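Photos -- the back room at Tasinham, repaint and tidy

Gallery / March / posted by Erdal Baysal

Quick page before I lose the notes. We got the back room at Tasinham cleared, patched and painted over four evenings plus a very long Friday. Müzeyyen Gündoğdu ran the colors and most of the arguing. I did edges, ladders, tea. Not every evening got photographed, sorry, hands full of paint mostly. Captions are short and a bit out of order. Will fix. Maybe.

For anyone who never saw the room before: shelves on three walls, a folding table nobody could fold, paper patterns from the old sewing group going back years. Boxes marked KEEP on top of boxes marked KEEP 2. The walls were a kind of mustard. Someone loved it once.

First evening. Sorting, mostly. Patterns into flat folders, buttons into jars, remnants by color and then by size when color got silly. Müzeyyen wanted a list of everything going out the door so we made one, 369 lines, and then the pen ran out so there's a bit more than that in real life. 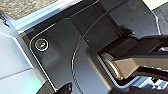 The remnants were the slow part. Every piece had to be unfolded to see if the moth had been at it, then folded back up. Cottons are fine. Wools, half and half. The good wools went into zip bags and over to Ateş, who have a chest freezer and said yes before we finished asking. Two weeks in there then back on the shelf.

Patterns next. Kept anything complete. Anything with the sleeve missing went in the paper bin, except one coat, which Müzeyyen says she can draft a sleeve for. We'll see it when we see it.

Second evening, filler. Bought too little, went back, bought too much. There were old screw holes everywhere from the shelving, plus one long crack by the door that opened up more the minute you looked at it. Raked it out, filled it, left it overnight. Sanded in the morning and the dust went into the hall, down the stairs and into the office. Tape the door shut next time!! Damp sheet along the bottom too.

Color talk took up the rest of that night. The shortlist was a gray, a white, and a green that Müzeyyen had seen at Pasov and could not let go of. Patches of all three went up on cardboard and got moved from wall to wall. Green looked great at lunchtime and like soup by six. White won. I voted gray, for the record.

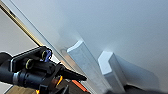
Third evening was first coat. Cut in the corners with the small brush, roller for the rest, work toward the door so you dont paint yourself in. We spent 1000 on the whole job, paint, filler, brushes, new shelf brackets, tape, sandwiches. Budget was 1000. Very pleased with that, will mention it again at the meeting.

Mustard came through on the first coat, as expected. Came through less on the second. There's a patch behind where the tall shelf goes that only got one and that is where it's staying.

Then shelves back up. New brackets, old boards, boards washed down and turned over so the good side shows. Put the heavy jars low. Folders at eye level -- Müzeyyen's eye level, so I'm bending. Labels are handwritten for now, Trorkora have offered to print us a proper set and that would be nice as my sevens look like ones.

Fourth evening, more of the same, plus the table. Took the hinge off, cleaned it, one drop of oil, put it back. Folds now. All that time.

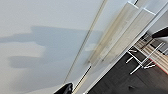 What do you do with fabric pieces too small to keep on a shelf?
Ours go in one sack for stuffing and one for patchwork. Anything smaller than your hand is stuffing, anything bigger is patchwork, and when the patchwork sack is full it gets put out by the door for people to take.

Friday was the long one. Everything carried back in, box by box, and this time each box got opened first and had to earn its place. The KEEP 2 boxes did badly. 50 empty jars went to the jam people downstairs, who were delighted, and we got some of them back full.

Still to do: hooks for the big rulers, a proper blind, a bulb for the corner that's always dim. And somebody needs to come and claim the iron. It's heavy, it works, it has a name taped on the handle that I cant read.

Room is open again evenings, same key as before. Please put the scissors back in the scissors drawer. More photos when Müzeyyen sends me hers.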